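The long way to a first cheque

Cima's first outside money came from a retired dentist. Anjana Begum had been running the company from a rented desk in Leicester for a year and a half, paying herself nothing, when he agreed to put in enough to cover two salaries until the summer. She had pitched to 31 investors before him. Nine replied.

Begum sells stock-control software to small food wholesalers. It is a business that bores people at parties, she says, and it bored most of the investors too. "They wanted to know when we'd be in America. I wanted to get to Derby."

Her experience is common among founders who raise small sums outside London. The larger funds rarely look at a round below half a million, and the banks want a trading history that a young company doesn't have. What remains is private individuals, who are hard to find and slow to decide.

Lalit Grewal has spent most of his working life on the other side of that conversation. He started on the credit desk of a building society, moved into corporate lending, and left to set up Rulorano, a network that puts private investors in touch with companies in the Midlands and the North. Members pay a yearly fee and meet once a month. The smallest stake they can take through the network is £3000, a figure Grewal set low on purpose.

"If the minimum is high you get the same six men in the room," he says. "I had worked with those six men. They were perfectly nice, and they all liked the same companies."
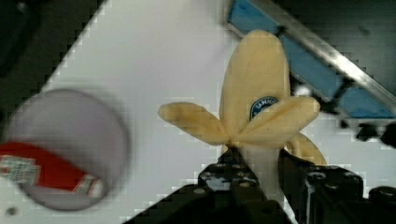

Rulorano takes no fee from the founders. It keeps a small share of any profit when an investor sells, and there has been little of that so far. Of the companies its members have backed, 4 have been sold. One sale paid well, two returned slightly more than went in, and the last was a loss. Grewal shows all of them to new members at their first meeting, starting with the loss.

Feng-yi Tsang joined after selling her share in a family printing firm. She had money in the bank and no wish to run anything again. Her first investment was in Tukeo, which makes booking tools for physiotherapy clinics, and she admits she chose it mainly because she liked the founder.

"I wouldn't do that now," she says. "Well, I would, but I'd read the accounts first."

She now spreads smaller amounts over more companies and assumes that most of them will come to nothing. She keeps a spreadsheet with a column for what she expected to happen and another for what did, and goes through it every December. The two columns seldom agree.

Founders have complaints of their own. Kwok-wai Shek, who started Tukeo, says the hardest part of having many small investors is the paperwork. Every change to the share structure means another round of signatures, and there is usually someone on holiday. When a larger fund offered to come in last spring, its lawyers asked for the small holdings to be brought together under a single nominee. That took eleven weeks, during which he hired no one.

Lucimara Aguiar, a solicitor who handles early funding rounds, would like founders to set up a nominee from the beginning. It costs a little more on the first round and saves a good deal on the second. She also tells clients to agree in writing how often they will report to investors, and to keep to it when the news is poor.

Begum writes to hers on the first Monday of the month. Cima now has customers in Derby, Nottingham and Stoke, and the dentist has put in money a second time. He still asks about the price of tinned tomatoes.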